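Our student robotics club picked unloading and loading a dishwasher as its project for the term, and I'm the parent who somehow ended up as the adult in charge (I taught choir for years, so be gentle!). The plates keep slipping when both hands are working together. Do we fix the grip first, or slow everything down and live with it?

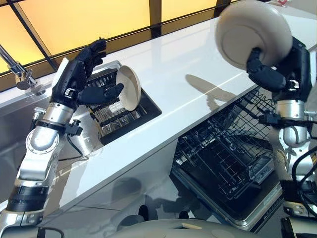
Pruvent, 18/01/2020

The kids have 483 practice runs logged and a showing in February, and they've named the robot Jumen, so you can imagine how attached everybody is. Any advice at all would be so welcome.

**Piyumi Ranasinghe**

What a lovely project! I helped a school team with something close to this, and my advice is to split it up. Let one hand do the holding while the other one waits, and only bring the second hand in once the first is steady. We practiced that with one easy shape for weeks before we let a plate anywhere near it, and the students grumbled, but it did wonders for them.

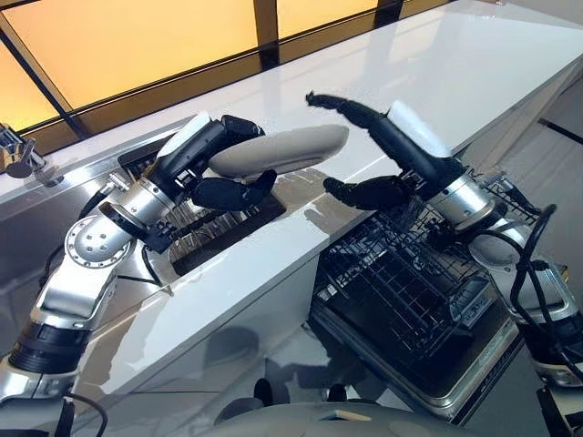 *One hand holding, the other open, over the counter.*

After that, go through these with the kids, slowly, and let them argue a little:

1. Write down where the thumb is before every grab. Ours was the culprit far more often than the fingers were.
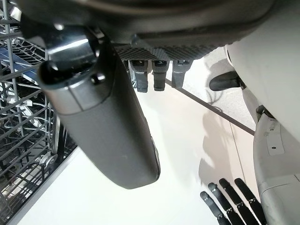 2. Check how close the hand comes to the rack on its way down, and have a student ready at the stop button.
3. Change one setting at a time. We once changed 4 together and lost a whole afternoon.

Bowls deserve a session to themselves, because they lean whichever way they please once they're among the wires,
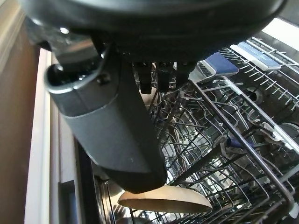

and a grab that's fine for a plate may come down on the rim instead of around it. Start with a single bowl and move it over a little between tries. Good luck, and please come back and tell us how February goes!

**Rostislav Štefanec**

Slow it down. Ours was set to 800 and we dropped it to 255, no more slipping. Different hand though so your numbers will be different.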